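Progress report to the Rurnham Fund, second reporting period
Project: Household separation of soft plastics in Flellelden and Pemholm
Prepared by: Akinyi Shirima
May 14, 2002

## 1. Status

Collection has run without interruption in both districts since the start of the period. Enrollment reached the target of 900 households in the first week of April, split unevenly: Flellelden filled its quota early, and the remaining places were moved to Pemholm. Spending is within the approved budget except for the baler repair described in section 5. The sorting study is one month behind the plan in the grant agreement. A revised schedule is given in section 7.

## 2. Collection

Each enrolled household sets out soft plastics once every two weeks, alongside paper. Material is accepted in any bag the household has on hand. The first report proposed a printed project bag, and we have dropped that item. In the trial streets, households used the printed bags for other purposes and went on setting out plastics in carrier bags, so the printed bag added cost and a second delivery round.

Set-out has been steadier in Pemholm than in Flellelden. The Flellelden route includes four apartment blocks with shared bin rooms, where soft plastics are often mixed with general trash before pickup. We changed the pickup in these blocks from the bin room to the front entrance at the end of April. Early returns are better, but two pickups are too few to report as a trend.

Missed pickups were logged by the driver and matched against calls from residents. Most came from two causes:

- street closures for the water main work in lower Pemholm, which will continue into the next period
- bags set out after the truck had passed, mainly on the first three streets of the route

The route order has been reversed so that those three streets are now served last.

## 3. Composition of material

Samples were taken from each route and sorted by hand into five categories: carrier bags, produce bags, stretch and shrink wrap, food wrappers, and other. Carrier bags were the largest category by weight in both districts. Food wrappers were the largest source of rejected material, chiefly from grease and from foil-lined laminates that the sorters could not separate by eye.

Printed carrier bags need separate mention. The processor pays one rate for clear film and a lower one for colored or printed film, and a single printed bag in a clear bale can cause the bale to be downgraded. We therefore treat any bag with lettering as printed film, whatever the base color. 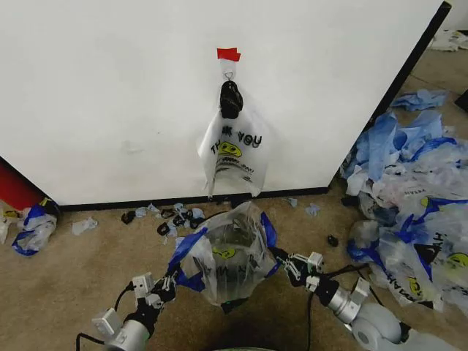
*Figure 1. White carrier bag with black lettering and a smiley face, tied with a black plastic bag.*

Knotted bags are a further cost in handling. A bag tied shut with a second bag has to be opened before its contents can be graded, and the two bags often belong in different streams. Sorters had been cutting the knots, which left small strips that fell through the table grid and collected under the conveyor. Since April, knotted bags have been set aside in a separate bin and opened at the end of the shift. The conveyor has been stopped for clearing much less often since the change.

## 4. Storage and sale

Baled material is held in the Babić warehouse under the lease reported last period. The lease allows 2000 square feet of floor space, of which the bales now occupy a little under half. The processor requires a minimum load before it will send a truck, and we have shipped one load of clear film so far. It was accepted at full grade. The printed film has not yet reached the minimum load and remains in storage.

The price for clear film fell during the period. The budget was drawn up on the earlier price, and income for the year will be lower than forecast if the present rate holds. We have asked two other buyers for terms. One has replied, offering a slightly better rate with a longer haul, and the net difference is small. We do not recommend changing buyers at this stage.

## 5. Equipment and budget

The baler was out of service for nine working days following a failure of the hydraulic seal. Material was stored unbaled during that time and was cleared in the two weeks after. The repair cost $2000, charged to the contingency line. That line is now mostly spent, and we ask that the Fund approve moving the unused printed bag allocation into it. No additional money is requested.

The floor scale was recalibrated at the same visit. It had been reading slightly high – the error was constant, and the weights in the first report have been corrected in the attached table. None of the conclusions in that report are affected.

## 6. Household survey

The survey form went to all enrolled households in April. Over 90 forms have come back, which is below what we need for a comparison between districts. Respondents so far report that lack of indoor storage space is the main difficulty. A smaller group was unsure which wrappers are accepted, and the wording on the instruction sheet has been revised: it now lists rejected items first and uses the names printed on store packaging where possible.

A second mailing will go out with the next collection calendar. Results will be held until that mailing closes.

## 7. Work planned for the next period

| Task | Responsible | Status |
|---|---|---|
| Second survey mailing | A. Shirima | Forms at printer |
| Completion of sorting study | Sorting team | One month behind |
| Front entrance pickup, review | Flellelden route | Data being collected |
| First load of printed film | Babić warehouse | Awaiting minimum load |
| Revised income forecast | A. Shirima | Draft |

The sorting study will be completed with the existing staff. Sampling will be done on alternate collection rounds, with one sample from each route – the earlier plan called for two, and the second added little information for the hours involved. The final composition tables will follow in the third report.

## 8. Decisions requested

1. Approval to move the printed bag allocation to contingency.
2. Approval of the reduced sampling plan in section 7.

Attachments: corrected weight table, revised instruction sheet, baler repair invoice.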